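# Handing a belt station over to a robot without losing the people

We run the packing side of Grerell's Ellwood site. In June the second belt went over to a Seten cell, and the following is how we'd do it again, minus the shouting.

1. **Ask the packers first.** The Gulturden manual lists 110 settings. It does not list the small trays, which tip if you put them down fast. The packers knew that.
2. **Start at 5 trays a minute.** Management will want more. Management can come and stand there.
3. **Keep one person per cell for the first 1000 trays.** Their job is to watch and write down every stop – including the ones they caused by leaning on something.
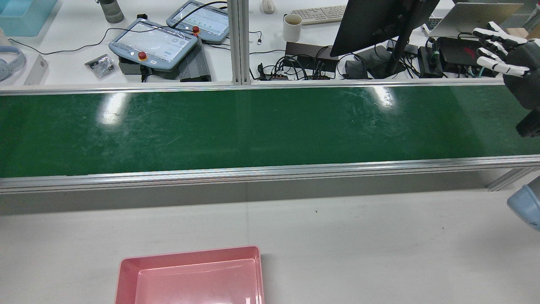

4. **Teach two people on each shift to use the pendant.** Pick them from the line and pay them for it. If only the engineer can clear a fault, you have bought a very expensive reason to wait for the engineer.
5. **Rewrite the job sheet before go-live.** Ours said "packer" for months while the packers were doing fault logs, restarts and tray checks. Payroll was the last to hear.

Expect the breaks to change, too. People used to stop together when the belt stopped. Now they go in turns, and the crossword suffers. We moved the 10 a.m. handover so both halves of the crew are in one place for five minutes – long enough to complain properly.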